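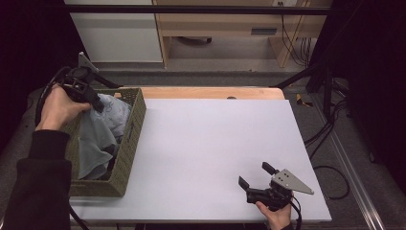 Should we order the second pair of hand-held grippers now, or wait until the new budget opens in August?

Order the spare finger pads and cables now, and hold the second pair of grippers over until August.

Ticket status: open, waiting on requester
Queue: Equipment and purchasing
Site: Gristton, upstairs workroom

Original request

Hello all, and sorry in advance for the length of this one. We've been getting on nicely with the cloth handling work, but we only own the one pair of grippers, and whenever a cable plays up the whole table stops until it is sorted. The left one dropped its connection again this morning at 10.40 – same as before, fine after reseating the plug at the far end, then gone again after lunch. I was hoping we could simply buy a second pair and keep it on the shelf. Clomine have quoted 1,071 pounds for the pair, cables included, and I have 2,000 left in the equipment line for this year. It seems like a happy match, but I was told to ask you lovely people before pressing the button.

Reply from purchasing

Thank you for writing it all out so clearly, it does save a lot of going back and forth. I can see why you'd like the pair, and I don't want to be the one who spoils it, but there's the yearly service on the Vrabec arm to come out of that same line and it hasn't been invoiced yet. Last year it was more than the 929 you would have left. If we buy the grippers first we may well be short, and the service is the one thing we can't put off.

Could you try a couple of things for me before we decide? Swap the left and right cables over and see whether the fault moves with the cable or stays with the gripper. Then have a look at how the left cable is lying when someone reaches right into the basket, in case it is being pulled tight at the wrist.

Update from requester

Done, and I'm rather pleased with myself. The fault moved to the right-hand side with the cable, so the gripper itself seems to be fine – hooray! I've put the suspect cable in the drawer with a bit of tape on it. We are running on the old grey spare from the Wumavau kit in the meantime, which is a touch short but perfectly usable if you stand close.

Reply from purchasing

That's the best news I could have hoped for. Clomine sell the cables and finger pads together as a spares set at 248 pounds, and they tell me delivery is 48 hours if the order is in before noon. I would go for one set now. I've pencilled the second pair of grippers into the August plan at the quoted price, plus a little extra in case it goes up.

Two things I still need from you, please: the cost code for the spares, and a copy of the Clomine quote with the expiry date showing. I'll leave the ticket open until both are in.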